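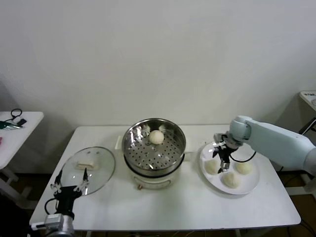 Forums > Automation > Standards and Good Practice

New posts Search Members Log in

Rules for food demos?
May 9, 2018

clolo_fan: I'm writing up safe practice for our two-arm kitchen cell and I'm stuck on lids. My rule right now — the lid goes flat on the table before either arm goes near the basket. Too strict?

Ivanov33: Nope, keep it. I'd add an arm speed cap of up to 40 mm/s over anything hot.

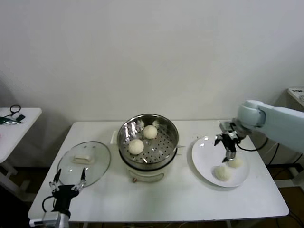
And put the plate on the other side from the lid, so the arms never have to cross.

hilto: Gotta disagree on the cap. At that speed you'll be there till January! Limit force at the fingers and let the arm move.

Ivanov33: Force limits don't help with steam on a wrist cable, though.

clolo_fan: OK, both go in the draft — cap over the steamer only. Cable routing gets its own page.

Contact us | © Bellus Forums | Back to top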